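Zakex Cloth Handling, release 5
README
Last edited Friday, January 6, 2023

What is in the download

122 episodes of two robot arms handling small cloths on a tabletop, driven by people the whole way through. Each episode has joint positions, gripper commands, video from the fixed and wrist cameras, and one line of text saying what the operator was asked to do. We recorded at the Litbridge bench. An older batch from Stetstead was left out of this release after we found that the clocks on its arms and cameras did not agree.

Please read the rest before you train on it. Most of the mail we got about release 4 came from people who had read the file list and stopped there.

What the labels mean, and don't

Every episode carries a field called success. It was filled in by the operator, at the end of the episode, by pressing a pedal. We checked a sample and disagreed with enough of the labels that we would not use the field as a reward. "Folded" in particular covers everything from square corners to a cloth that has been pushed into a pile with a crease in it. If your method needs clean labels, make your own.

The text lines are written from a template. "Fold the cloth and move it to the side" is the same sentence whether the operator took the short way or changed their mind halfway. A model that scores well on matching text to video here has learned our template, and we would be careful about calling that language understanding.

Split

12 episodes are held out as a test set. They came from the same bench, the same operators and the same cloths as the training part, so a good score on them says very little about any other table. We kept the split because reviewers ask for one.

Known problems

The gripper reading drifts over a long session. Subtracting the first value of each episode helps some.
Wrist video drops frames when the arm moves fast. The timestamps are right, so don't resample by frame number.
Episodes recorded in August used a different gripper force setting. They are marked in the metadata under the key opoku, after the script that converts them.
Pauses were not trimmed. A policy trained on the raw files will learn to sit still, and ours did.

Views of the bench
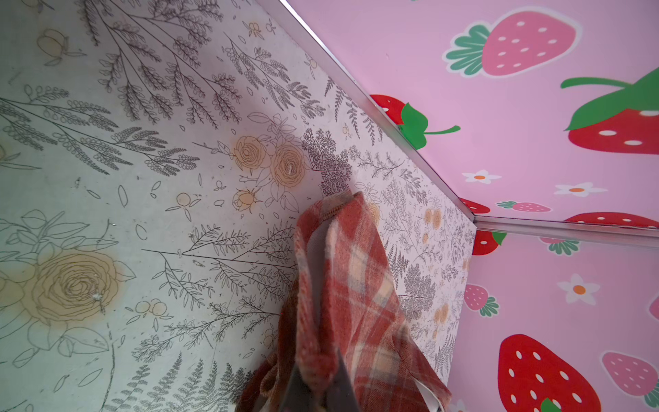
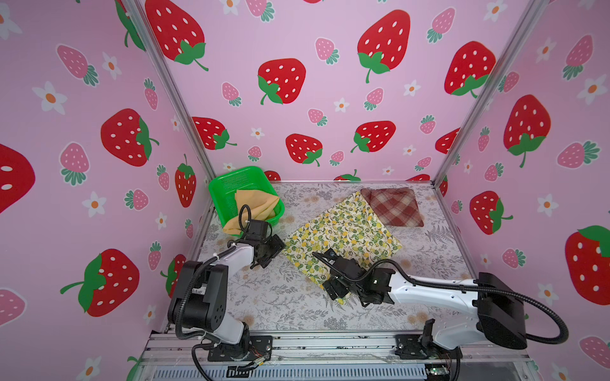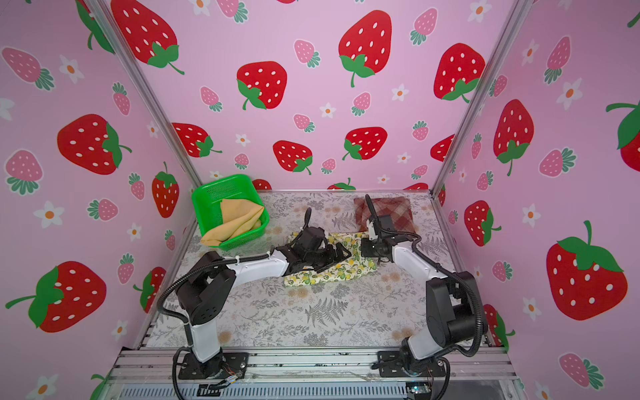
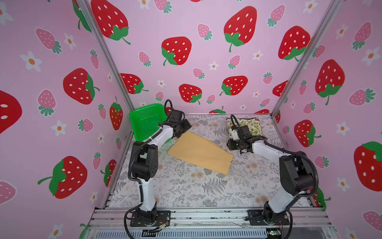
Same strawberry print in all four.

We are often asked whether a policy trained on these episodes will carry over to a plain white table, and we doubt it. Our own baseline got worse as soon as we put a bedsheet over the walls. People like a busy background, on the theory that it forces the network to look at the cloth, but a pattern that never changes is also a very good ruler. With red and pink fruit on the walls and gray ferns under the cloths, a network can work out where a gripper is from the print alone and hardly bother with the fabric. The lemon cloth might be a fair test of this, being leafy print on leafy print. We haven't run it. Anyone who wants to claim generalization from this release should at least crop or recolor the background first and report both numbers.

Use

Free for research. We would rather you did not put it on a product page. If you find a bad episode, send the episode number and the timestamp; a message saying that the data looks noisy is something we already know.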